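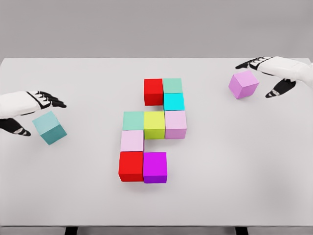

Caderno da oficina, março

Pesquisar neste caderno
Digite e tecle Enter

Imprimir | Enviar por e-mail

Assunto: serra de fita da Gourlay, lâmina fugindo do corte. Continuação do que ficou anotado em fevereiro.

7h40. Liguei a máquina em vazio antes de mexer em qualquer coisa. Vibração igual à da semana passada, mais no volante de cima que no de baixo. Sem lâmina, os dois volantes giram livres e param sozinhos. O de cima para antes. Pode ser rolamento, pode ser só graxa velha. Deixei para depois.

O sintoma, para quem pegar este caderno sem ter lido o resto: no tubo quadrado de 50 mm, parede grossa, o corte começa no esquadro e termina torto. A face de baixo sai deslocada para o lado do motor. Na barra chata não aparece, ou aparece tão pouco que o esquadro não acusa. Com barra redonda ainda não testei direito.

O que já foi trocado: a lâmina (duas vezes, marcas diferentes), a escova de limpeza dos dentes e a mola do avanço. Nenhuma das três coisas mudou o desvio. A segunda lâmina foi a Promis bimetálica, comprada em Nodalton, e ela corta mais macio, mas foge igual.

8h15. Tirei a tampa de trás e soltei as guias. A guia da direita estava com os dois rolamentos laterais gastos, um deles com folga que se sente no dedo. A da esquerda está boa. Encontrei cavaco compactado entre o suporte da guia e o braço, uma camada dura que tive de tirar com espátula. O suporte não estava encostando na face usinada. Fica anotado que a limpeza desse ponto não consta na nossa folha de manutenção e devia constar.

Limpei com querosene, passei a lima fina só para tirar duas rebarbas e remontei. Rolamentos novos nos dois lados, embora o da esquerda ainda servisse. Os velhos da esquerda estão no pote de vidro, com etiqueta, para quem precisar de um quebra-galho.

Regulagem das guias: encostei os rolamentos na lâmina até girarem com ela e voltei um nada no excêntrico. O manual fala em usar uma tira de papel. Fiz com papel de caderno e deu certo, mas a tira rasga fácil e é melhor cortar várias de uma vez.

O rolamento de encosto, o que fica atrás da lâmina, não deve tocar nela em vazio. Estava tocando. Já tinha um sulco marcado na face, fino, bem no centro. Virei o rolamento para usar a outra face. Encomendar um novo junto com o próximo pedido.

9h30. Primeiro corte de teste depois da limpeza. Tubo de 50, sobra da grade de Ulcombe. O desvio caiu bastante mas não sumiu. Medi com esquadro e calibre de folga: ainda passa lâmina de calibre na parte de baixo. Para portão daria. Para a estrutura da bancada, que é soldada em moldura, não dá, porque o erro de cada peça vai parar na última junta e a gente acaba puxando com grampo.

Conferi então a tensão da lâmina. O ponteiro da máquina não merece confiança, marca o mesmo valor com o volante solto e com meia volta de aperto. Fui pelo outro método, o de empurrar a lâmina no meio do vão com o polegar e comparar com a serra pequena, que corta bem. A nossa estava frouxa. Apertei mais uma volta e meia.

Segundo corte: melhor. Terceiro corte, sem mexer em nada: igual ao segundo. Essa repetição me interessava mais que o valor em si. Antes de hoje cada peça saía torta de um jeito.

Quem usar a serra: soltar a tensão no fim do dia. A lâmina ficou tensionada o fim de semana inteiro mais de uma vez e o pneu de borracha do volante de cima está marcado por causa disso. Coloquei fita amarela na manivela como lembrete. Duas voltas para soltar, as mesmas duas voltas para apertar de manhã. 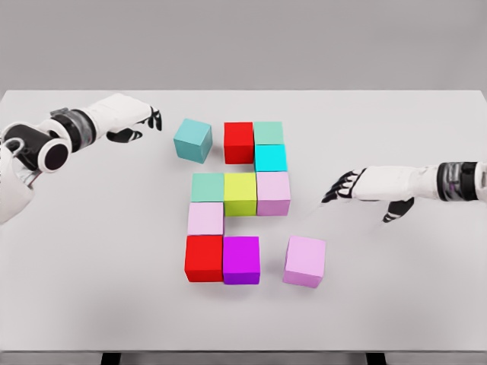

10h20. Passei para a morsa. A mandíbula fixa não estava a 90 graus com a lâmina. Não era muito, mas estava fora, e o parafuso de travamento não tinha mais pressão nenhuma, a arruela cônica estava montada ao contrário. Inverti, reapertei, conferi com o esquadro grande em três alturas. Depois do aperto o ângulo andou um pouco, como sempre anda. O jeito foi regular com um desvio pequeno para o lado oposto e deixar o aperto final trazer para o lugar. Precisei de quatro tentativas.

A mandíbula móvel tem folga na cauda de andorinha. Quando prende tubo de parede fina ela levanta a peça da mesa. Ajustei as réguas até sumir o jogo e ainda correr com uma mão. Óleo fino, não graxa. A graxa que estava ali tinha virado pasta de cavaco.

Observação sobre o descarte: a pasta que saiu da morsa e do braço foi para o tambor de resíduo oleoso, não para a sucata. Encontrei um pano com querosene na caixa de sucata, já tirei.

11h. Velocidade e avanço. A polia estava na posição rápida, provavelmente desde o serviço dos perfis de alumínio. Para aço carbono voltei para a do meio. O avanço hidráulico estava quase todo aberto. Desconfio que boa parte da torção vinha daí: braço descendo rápido, lâmina frouxa, guia com folga, tudo empurrando para o mesmo lado. Não tenho como separar quanto foi de cada um, mexi em tudo na mesma manhã. Se alguém quiser repetir o teste em ordem, a regulagem de antes está a lápis na contracapa.

Com a válvula mais fechada o corte de um tubo demora mais, e isso incomoda quando tem lista grande. Prefiro esperar. Quem abrir a válvula para adiantar serviço, por favor volte depois para o risco de caneta.

Dentes. A Promis que está montada é de passo variável. Para a parede grossa vai bem. Para os tubinhos de parede fina da prateleira de baixo o passo está grande demais, pega um dente só na parede e arranca. Para esses, montar a lâmina fina, que está pendurada no prego atrás da porta, enrolada em três voltas. Cuidado ao desenrolar.

Fluido de corte: o reservatório estava abaixo da marca e com cheiro ruim. Esgotei tudo, limpei o fundo (uma borra escura, de uns bons meses), completei com emulsão nova a 8 por cento. Não temos refratômetro, medi no balde graduado. A bomba demorou para escorvar. A mangueira da guia esquerda estava entupida com cavaco e só pingava. Desentupi com arame e ar comprimido.

Isso também pode ter contribuído. Dente seco de um lado gasta mais desse lado, e lâmina com trava gasta desigual puxa. Na lâmina velha dá para sentir passando a unha com cuidado: um lado prende, o outro não. Guardei um pedaço no envelope grampeado nesta página.

13h15. Depois do almoço, série de verdade. Peguei a lista da bancada nova e cortei as 14 travessas curtas, todas do mesmo batente. Anotei a diferença de esquadro na primeira, na do meio e na última. As três passaram sem folga visível contra a luz. Comprimento também repetiu bem, com o batente novo. O antigo, de parafuso comum, cedia quando a barra batia com força.

Ficou uma rebarba comprida na saída do corte, sempre na aresta de trás. Normal. Sai com duas passadas de lima. Não usar a esmerilhadeira para isso, come a quina e depois o esquadro magnético não assenta na hora de pontear.

Ponteei uma moldura para ver. Fechou sem grampo nas quatro juntas, com fresta igual dos dois lados. As diagonais bateram. Não soldei o cordão inteiro, deixo para quando as pernas estiverem cortadas, e aí alternando os cantos para não puxar.

Pernas: a 23 graus, as da frente. A morsa da serra gira até lá mas a escala gravada está errada em quase meio grau, conferi com transferidor. Usar o gabarito de chapa pendurado ao lado do quadro elétrico e ignorar a escala. Com o gabarito, encostar a face longa na mandíbula e a curta na lâmina parada, com a tensão já dada. Se fizer com a lâmina frouxa o ângulo muda quando aperta.

15h. Volante de cima, o assunto da manhã. Tirei a tampa do mancal. Graxa seca, quase cera. Os rolamentos giram ásperos mas sem folga. Lavei, engraxei, remontei. A vibração diminuiu, não acabou. Vou pedir o par novo e trocar quando chegar. Enquanto isso a máquina pode ser usada, desde que alguém ponha a mão na tampa do mancal de vez em quando. Se esquentar a ponto de não aguentar a mão, parar.

Pendências

Par de rolamentos do volante de cima.
Rolamento de encosto, um de reserva também.
Pneu de borracha do volante, perguntar em Nodalton se vendem avulso ou só com o volante.
Incluir na folha de manutenção: limpeza atrás do suporte das guias, troca do fluido, soltar tensão.
Testar barra redonda. Ainda não foi feito.
Ver se a Gourlay ainda fornece o ponteiro de tensão para esse modelo. Se for caro, seguir com o polegar.

16h30. Mais um corte no tubo de 50, com a máquina quente, só para comparar com o das 9h30. As duas pontas estão amarradas com arame na estante, marcadas A (manhã) e B (tarde). Tensão solta, duas voltas. Chave geral desligada.

Imprimir | Enviar por e-mail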